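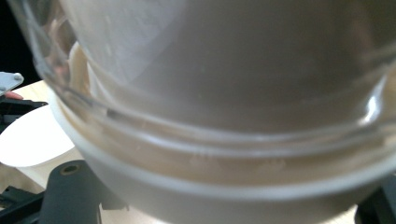 工单 3767：Drovora 门店终端夜间同步失败，库存数量回滚
状态：已解决，观察中
站点：Waltthorpe 店，家居用品
提交人：Loubna Tazi
优先级：中

问题描述
4 月起，门店关店后的库存同步任务反复中断。次日开店时，后台显示的玻璃杯、杯套类商品数量退回到前一天的数值，白天的销售记录仍在，但没有扣减库存。手动点“立即同步”可以恢复，第二天又出现。其他品类偶有发生，以带图片附件的商品为主。

环境
终端软件：Drovora 门店版，主机两台，一主一备
同步服务：Saber，部署在店内小型服务器
上游：总部 Skakitz 库存库
网络：有线，夜间无其他大流量任务

处理记录

02:10 查看 Saber 日志。任务在 02:00 正常启动，文字字段全部提交，进入附件阶段后停住，直到超时退出。退出码 37，说明文档里只写“会话失效”，没有更多信息。

02:25 怀疑网络。从服务器向上游连续发包，无丢包，延迟稳定。排除。

02:40 检查磁盘。数据分区剩余空间充足，临时目录权限正确。排除。

03:05 手动执行一次完整同步，成功。再执行一次，仍成功。手动任务与定时任务使用的账号不同，前者是管理员，后者是服务账号 sync_night。

03:20 改用 sync_night 手动执行，问题复现，停在同一阶段。到这里可以确定与账号有关，与时间无关。

03:45 对比两个账号的会话配置。管理员会话有效期为默认值，sync_night 被设为 10 分钟，且不允许续期。附件阶段单独就要跑将近 10 分钟，加上前面的文字字段，必然超时。

04:00 询问 Loubna Tazi 近期有无改动。回复：3 月底家居区重拍过一批商品图，附件体积比原来大，账号设置没有动过。与故障开始时间吻合。

04:15 继续查数量回滚的原因。Saber 把文字字段和附件放在同一个事务里提交，附件失败后整批撤销，库存扣减也一并撤销。终端本地已把这批记录标为“已发送”，不再重发，所以销售记录在而库存不变。

原因
1. sync_night 会话有效期过短，附件变大后超时。
2. 库存扣减与图片附件共用一个事务，附件失败连带撤销扣减。
3. 终端在收到上游确认之前就更新发送标记。

处理措施
1. sync_night 的会话改为允许续期，有效期与管理员一致。
2. Saber 配置中将 attach_mode 由 inline 改为 deferred，附件单独排队，失败后只重试附件。
3. 清除受影响批次的发送标记，重新推送。推送前先导出上游现有数量备查。
4. 备机同步修改上述配置，已重启服务。

验证
用 sync_night 手动执行一次，正常结束，退出码 0。人为断开上游连接后再跑附件队列，扣减保留，附件进入重试。恢复连接后队列清空。
其后 4 个晚上的定时任务均正常，门店抽查玻璃杯类商品，后台数量与货架一致。

遗留
发送标记的更新时机属于终端程序问题，配置无法规避，已转 Drovora 开发组另开工单。修复前如再次出现退出码 37，请勿连续点击“立即同步”，先保留 Saber 日志目录下的 session 和 queue 两个文件，再联系值班。

Loubna Tazi 补充：盘点表里有几行杯套的编码和杯子写成了同一个，这个是录入的问题，门店自己改，不用算在这张单里。

值班回复：收到。改完编码后请在终端执行一次“重建索引”，否则搜索结果里还会出现旧条目。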